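Comparing Two Sets of Fingers on a Handheld Gripper: A Cloth Test You Can Do at Home

Posted in July by Noel Ambrosio
Filed under: Grippers, Bench notes

I love testing grippers on clothes. A block or a cup will forgive almost anything, but cloth shows you right away if your fingers close crooked or let go too soon. I've been going back and forth between two finger sets on the same handheld tool, the soft yellow ones and a stiffer pair we printed at Wenurside, and this is the routine I settled on.

What you need

A handheld gripper with a trigger
Two sets of fingers that fit the same mount
A T-shirt, a dish towel, and a pair of long pants
A bed or a low table
A notebook (or a patient friend who writes fast!)

Step 1. Check the fingers before you start

Mount the first set and squeeze the trigger all the way, slowly. The tips should meet along their whole edge. If one side touches first, loosen the screws, hold the trigger closed, and tighten again with the tips pressed together. Do this every time you swap. I skipped it once and threw out a whole evening of results.

Step 2. Start with the towel

Lay it flat and pinch one corner. Lift to shoulder height, hold for 6 seconds, put it down. Do 14 lifts with each set and write down every slip. Try to come in at the same angle each time, a bit lower than feels natural.

Step 3. Move on to the pants

Pants are my favorite part of this whole thing. They're long, the weight isn't even, and the cuffs have a thick hem that gives the fingers something to bite. Put them lengthwise on the bed with the legs side by side and the cuffs toward you. Close on both cuffs together and pull gently until the legs are straight.

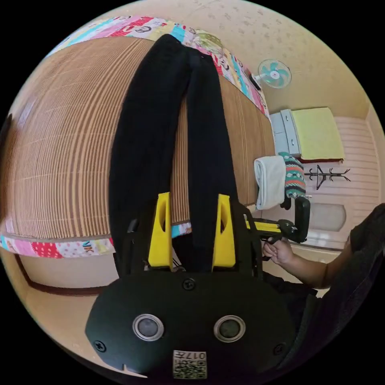 Pull with your arm and keep your wrist still. If you twist, one leg tends to creep out of the grip before the other, and then you're measuring your wrist. Do seven pulls from the cuffs, then turn the pants around and do seven from the waistband. The waistband is harder, so expect your numbers to drop.

Step 4. Finish with the T-shirt

Grab a sleeve, then a shoulder seam, then the middle of the chest. The middle is the nasty one: there's no edge, so you have to press down a little and let the cloth bunch up between the tips. Soft fingers shine here. I got clean pinches with the yellow set on nearly every try, and the stiff set mostly skated over the top.

Step 5. Look at the recording

Play back your slips at half speed if your tool has cameras. Rowena Manalo got me doing this and I found two "finger" problems that were really me letting up on the trigger early.

So which set won? For thick hems, the stiff ones, by a little. For everything else I'm keeping the soft ones on, and I'm pretty happy about it. Next I want to try the Wosine pads that Tatu Simiyu keeps raving about, probably on socks.

Previous: Trigger springs, short and long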